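Okay, bread basket thread, part 2. I've had the oval wicker one for years and it always ends up holding mail. October is when it goes back to being for bread!

Set the gray cloth down first this time. Crumbs shake right out of it and I swear everything looks nicer on it.

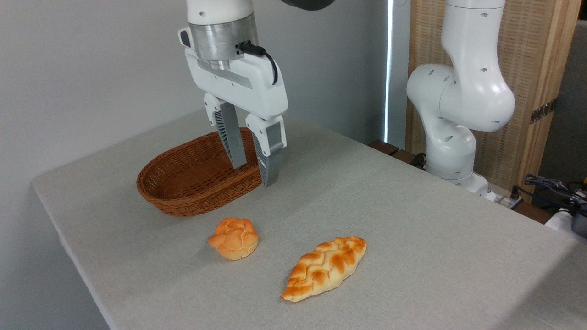 Basket, little bun, big braid. Bun goes in first.

The long one has to lie on the diagonal or it rides up on the rim. Learned that at 11 last night with a loaf from Sokau.

Next up: do I line it or not?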